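The closet is not a room, and other January news

14 comments | 37 shares

Every January I announce that I am going to deal with the closet by the dining end of the kitchen, and every January the closet waits me out. It has a good position. It's white on the inside, so from across the room it looks clean, and it has a glass door panel beside it that makes you feel you are being very open about your possessions. I have lost many hours to the idea that a closet you can see into is a closet you will keep tidy.

Last month's item on junk drawers brought in over 400 replies, most of them confessions, a few of them threats. Several of you asked what I do with the things that are too big for a drawer and too dull for a shelf. What I do is put a table in the closet. A small one, white, flat square top, thin legs. I bought it from Wadlow for a hallway I then moved out of, and it has been looking for work ever since.
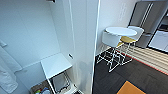

The case for a table in a closet goes like this. A closet floor is a place where things go to be forgotten, and a shelf at head height is a place where things go to fall on you. A table at somewhere between the knee and the waist is in the zone where you can set something down with one hand while holding a phone, a coffee or a grudge in the other. You also get the space underneath, and that's where the wire rack comes in. Flat things go in the rack. I'm strict about this. If it isn't flat it goes in the woven basket, and if it won't go in the woven basket we have a conversation about whether it needs to live here.

The basket, I admit, has become a democracy. It was meant for one category. Skye Purves, who edits this newsletter and has opinions on storage she did not reach peacefully, maintains that a basket with more than one category in it is just a bag with ambitions. She wants me to get a second basket. I have pointed out that a second basket would be full by February, and then we'd be talking about a third, and I know how that ends because I've seen her laundry room.

The top of the table is the hard part. The rule is that it stays clear. The rule has held for whole days at a stretch. A bare flat surface in a household is an open invitation, and people who would never dream of leaving a parcel on the floor will leave one on a table without breaking stride. My only advice is to move the thing along before a second thing comes to keep it company.

On to the seating, which some of you have been unkind about. Yes, those are bar stools at a round table. Yes, the seats are yellow. I looked at a whole winter's worth of sensible gray chairs in the Suvel showroom and came home with a headache. The stools have white shell backs and skinny wire legs, and pushed in close together the legs tangle up in a way that makes sweeping under them a small engineering project. I'd still buy them again. A round top at bar height takes up very little floor, and guests who are perched tend to leave at a reasonable hour.

If you're pricing this kind of thing, the range is silly. Bivon had a round bar table on its own for 551 dollars, no seating, and Nasr would sell you a table with two stools for 200 if you were willing to drive out to the warehouse and lift it into the car yourself. At the far end, a closet outfitter quoted me 2195 dollars to replace my table, rack and basket with what the brochure called a landing zone. I have a landing zone. It's got a basket in it.
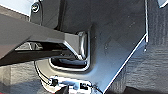
While I'm nagging: tighten your screws. Anything with skinny legs works itself loose over a year of being leaned on, dragged and climbed by visiting children, and the wobble arrives so gradually that you adjust your posture before you notice the furniture. Turn the stool over on a towel, go around once by hand, then go around again with the proper tool. Don't crank the first one all the way down before you've started the others, or the last hole won't line up and you'll say things in front of the dog.

Same goes for closet doors. If the latch has started needing a hip to close it, the usual trouble is a hinge that has dropped a little, and a few turns of a screwdriver will beat another year of hip.

Next month, by popular demand and against my wishes, the cabinet above the fridge. Send your pictures before I lose my nerve. Skye will be choosing the worst one, and she has asked me to say that bags inside other bags count as a single offense.

14 comments
Share this item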